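# The Soup Class

Bohdana Zakharchenko assigned her juniors a paper on local hunger. What she got back, by her count, was 54 versions of the same opening sentence, most of them including the word "society."

So she scrapped the paper and handed them a phone number. It belonged to the Nechyporuk Street pantry in Zulmont, which was short of help, shelving and, for reasons lost to history, anything but creamed corn.

"I told them to call and ask what was needed," Zakharchenko says. "Two of them had never called a stranger before. One wrote a script. It had stage directions."

The pantry needed soup. By July the class had a name, Skunen, which means nothing in any language the students could produce when asked, and a goal of 600 cans. They blew past it after a rivalry broke out with the marching band. The final tally was 3512, a number now painted on the wall outside the gym in a shade the principal describes as "permanent."

Not all of it went well. A car wash lost money. A bake sale was moved indoors and then, after a disagreement with the fire alarm, outdoors again. The shop classes pitched in too, with varying degrees of enthusiasm. 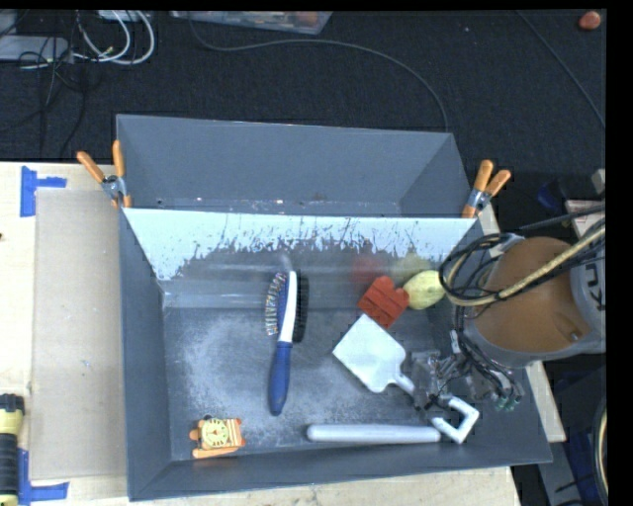

*Orange-handled clamps at both ends of a divided gray bin.*

Elínborg Bjarnason, who runs the pantry, had hosted school groups before and expected the usual single afternoon and group photo. She got kids who kept coming back and had opinions about her labeling system.

"They were right about the labels," she says. "I haven't told them."

Next year's class wants to take on fresh produce. Zakharchenko has asked them to start by finding out how long a peach lasts. The first estimate was a month.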